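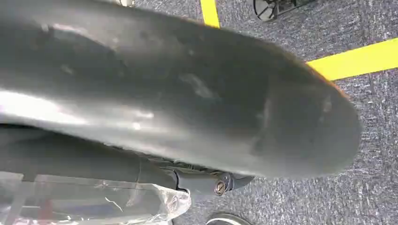 Blue-gray carpet and yellow tape, my view for most of November.

I finally got myself a divided cardboard box for the desk, after years of letting snacks and odd bits of paper drift in among the cables. Tsz-kin Shek swears by hers, and I can see why!
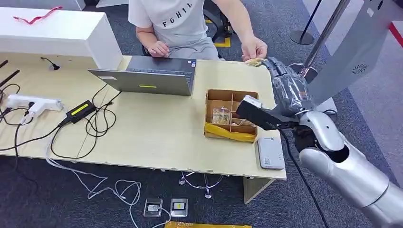 The little compartments are just right for small wrapped things, and I do love a small wrapped thing with my afternoon tea. 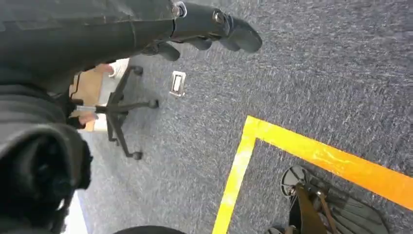
Do the cardboard dividers need gluing?
Mine just slot together, so I left them loose.

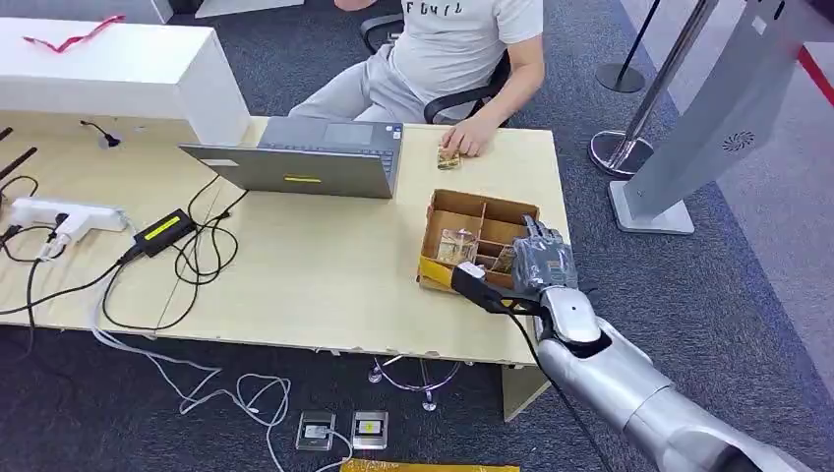 I still mean to sort out the cords one of these evenings, probably once I've had supper.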